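Notes for week 4 - paper, grain and moisture

Bookbinding and Paper Structures, Celtarby evening course. Tutor: Femke Kramer. Missed week 3? Get the notes from Innes Guthrie before you start on this lot, the folding terms are in there and I'm not going over them again.

Main point for today: paper moves. Fibers swell across their width when they take up water, hardly at all along their length. In a machine-made sheet most of the fibers lie one way. So the sheet grows more in one direction than the other. Everything else this week follows from that.

Finding the grain. Three tests, do all three till you trust your hands.
Bend test - roll the sheet over without creasing it, press lightly, turn it a quarter and do it again. Less resistance = bending with the grain, fold line parallel to it.
Tear test - straighter tear with the grain, ragged across.
Water test - damp a small offcut on one side. It curls into a tube, and the tube's axis runs along the grain. Quickest one for thin stock. Don't do it on anything you want to keep.

Mark the direction in soft pencil on the back, a small arrow in the corner. Do it when the paper comes out of the packet, not later.

Weights. We quote grams per square meter. 80 gsm for text blocks, 300 for the soft cover exercise. Weight is not thickness!! A bulky sheet and a hard calendered one can weigh the same and feel nothing alike. The Nallano book paper is the bulky kind, the Riedl is smooth and a bit slippery under the bone folder. Try both.

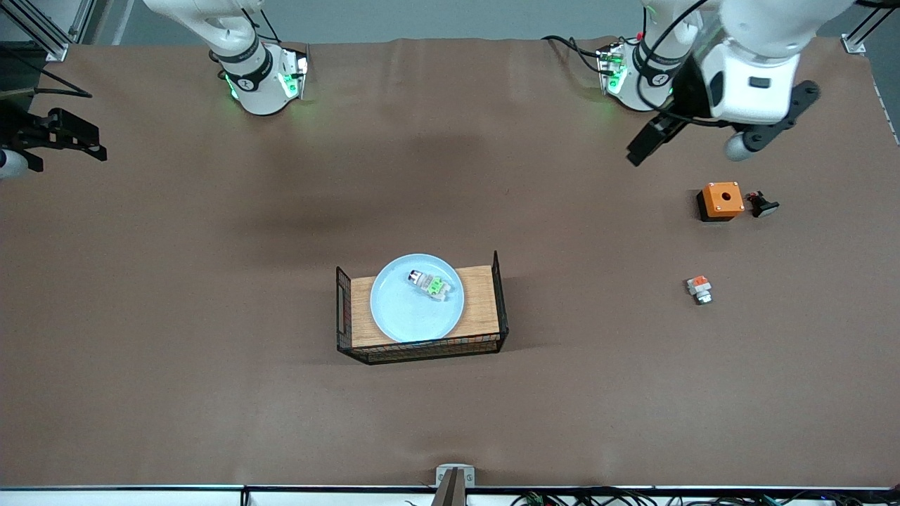
Kraft is the one everybody thinks they know. Made by the sulfate process, long softwood fibers, most of the lignin cooked out but the color left in unless it's bleached. Strong for its weight, cheap, takes paste well. Sold on rolls, and grain on a roll nearly always runs along the length. Brown paper spread out flat over a big surface still keeps light wrinkles and creases like the ones in the photo, and pulling at the edges won't do much for them. For covers you need it flatter than that. Mist the back lightly, leave it between blotters under a board, overnight if you can. Ironing works too but low heat, and put a cloth over it.

Humidity. Paper is happy at a steady level, 53 percent is what Alasdair Rutherford keeps his store at and I've copied him. Steady matters more than the exact number. Let new stock sit in the room for a day before cutting. Cut it straight from a cold car and it will be a different size by the time you sew it. I have done this. More than once.

Grain in the finished book - parallel to the spine. Text, boards, endpapers, cover material, the lot. If the grain runs head to tail the pages drape. If it runs across, they stand up stiff and the inner margin goes wavy when the paste gets at it, no way of presing that out afterwards.

Paste vs PVA. Wheat paste is wetter, so more stretch, more pull when it dries. Slow, lets you shift things. PVA is drier and grabs fast. Mix the two for covering boards. Always line the inside of a board to balance the pull from the outside, otherwise it warps.

For next time
Cut 16 sheets of the Nallano, grain short, fold into sections and leave under weight.
Read the Rusnák handout on sizing (Vilém Rusnák, the stapled one), first half only.
Bring a bone folder, a sharp knife, and teh Vanetti sampler if you borrowed one in September - I need those back.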